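Search this site
Enter keyword Go

Speaker notes: Surface moisture before coating, Jamville deck
Rev. 9/22/25

Slide 1. Open with the question the site team asked: when can the membrane go down? The specification says "dry." It gives no test method and no limit. Leave that on screen while people find seats.

Slide 2. Job data. Suspended slab, 200 mm thick, steel deck underneath. The slab can dry only from the top face. Over 800 square meters to be coated in one pass. Pour was in November, heating off at night.

Slide 3. Three methods compared: plastic sheet, surface impedance meter, in-slab humidity probe. The sheet test gives a yes or no on visible condensation. The impedance meter reads the top layer only. Do not let anyone convert its scale to percent relative humidity. 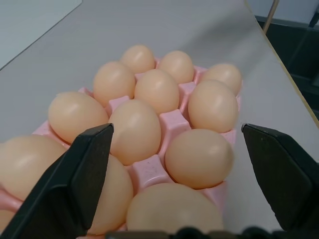

Slide 4. Probe procedure. Drill to 40 percent of slab depth for one-sided drying, so 80 mm on this job. Vacuum the hole, fit the sleeve, cap it, wait for equilibrium. We used Trindik sleeves with a Kudari reader. Mention the calibration check against salt solution, before and after.

Slide 5. Results. 21 holes drilled, 9 above the limit in the coating maker's data sheet. High readings grouped along the north edge, where curing water had ponded. Point to the plan. Pause for questions.

Slide 6. What changed at Sarantis, the next job: method and limit written into the specification, hole locations marked on the drawings, heating on before testing starts.

Backup slide: salt check table. Show only if asked.

Contact | Copyright | Back to top

We use cookies to remember your settings. Accept Decline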